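Our Work | Small-Item Handling
Print this page | E-mail this page

About Sandness

Sandness sets up and looks after small two-arm robot cells. We work on one kind of job, the handling of light, awkward items, and we do it from a single shop with a single test table. Most of our customers have one cell and no robot staff of their own. They call us when it is new, when it has drifted, or when a finger is worn out.

The cell we get asked about most is the Broreta. It has two arms, a two-finger gripper on each, and cameras at the wrists and over the table. We have set up 12 of them. Every one goes through the same table work before we sign the sheet, and we use a jewelry box for it. A box with a lid, a tray, dividers and soft lining will show up a bad finger alignment faster than any metal block we own.

Setting up the grippers

We start with the fingers. Both tips have to meet square and at the same height. A hard part will forgive a small error here, but cord and chain will not. They slide out of the low side or bunch up against the high one. We close the fingers on a thin card, check for light along the edge, loosen the mounting screws, shift, and check again. Then we go to soft items over an open compartment.
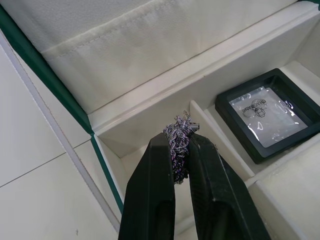

Gripper holding a bundle of shiny cord over the lined box.

Grip force is set after alignment, never before. We begin at the lowest setting that will hold the item and go up one step at a time. The final number is written on the cell sheet along with the date and the finger type, so that whoever does the next service has something to compare with.

Setting up two arms together

Each arm is first set up alone, with the other parked. Once both pass, we run them over the same table at low speed and check the space they share. The cables get a good look at this stage - a loop that is fine for one arm can be too long when the second comes across. We want enough slack for the full wrist turn and no more.

The test items are laid out on both sides of the box so that each arm has something within reach.
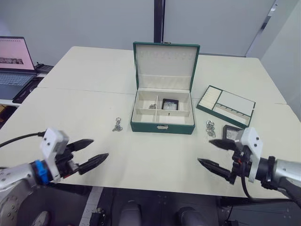

How long does a Broreta setup take?
Three days in most cases. The first goes to mounting and wiring, the second to fingers and cameras, and the third to table work with your own items.

After the setup we leave the cell sheet, a spare set of fingers and the card we used for the gap check. Customers who want regular service can join our Driston plan, under which we come out every eight weeks. On a Driston visit we clean the fingers and look at the texture on the inner faces. Scuffs are normal. A chipped tip can stay in use for a while if the grip test still passes, but we note it and bring a new pair the next time. We also tighten the wrist bracket, check the camera mounts and go along each cable by hand from the connector back.

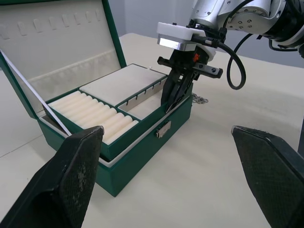 Tray work comes after that. A tray has low walls and narrow sections, and the fingers have to go down on either side of a wall without pushing it over. If the wrist camera has moved even slightly in its mount, this is where we find out. The fix is to redo the camera-to-gripper calibration, 66 points in our routine, and then run the tray again from the beginning.

Repairs

Plenty of repair calls end with something small, such as a loose screw at the wrist or a connector that has backed out. We ask customers to stop the cell, leave it in the position where it failed and write down what is on the display before they restart. It saves us a lot of time.

Our shop is in Noiphan, one floor up from the loading dock. Arms that need new joints come back to us there. Grippers we can usually rebuild on site, and a rebuilt gripper gets the same checks as a new one, ending with placement in a divided box.
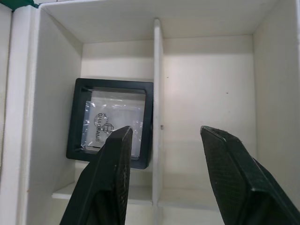
Flat square items go in first, then taller ones, and the last run is done close to a divider on purpose. We allow 3 mm of side error. If the cell goes over that, we return to the fingers and work forward again - there is no point in correcting it in software when the tips are out.

To book a setup or a repair, call the shop or use the service form. Please have the cell's serial number and the last cell sheet with you.

Page last updated Wednesday, October 7, 2026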